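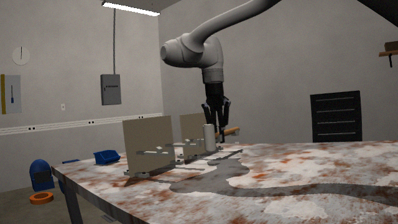 Figure 8.1 A robot arm above a worktable, computer rendering.

Chapter 8
Staging a Long-Distance Race

A triathlon or a marathon depends on work that starts well before race morning. The course has to be measured, roads have to be closed, and water, food and medical help have to be in place along the route. This chapter follows one event, the Kerholm Lake Triathlon, from the first permit request in January to the race itself on 30th April.

The race had 1173 entrants and 13 aid stations. Its director, Hawi Teshome, had to settle three matters early: where the athletes would leave their bikes, how they would get from the parking lots to the start, and what would happen if the lake was too rough for swimming. Gaetano Greco, who planned the bike course, drove it several times before choosing the road through Dilach over the shorter one through Bautista.

Section 8.1 deals with permits and road closures. Section 8.2 covers the transition area, including rack spacing and bag storage. Section 8.3 looks at weather plans and explains how a swim can be shortened or replaced by a run.

Key terms
transition area
wave start
cutoff time
sweep vehicle

Before you read, look up the published schedule of a race near you and note when its roads close and reopen.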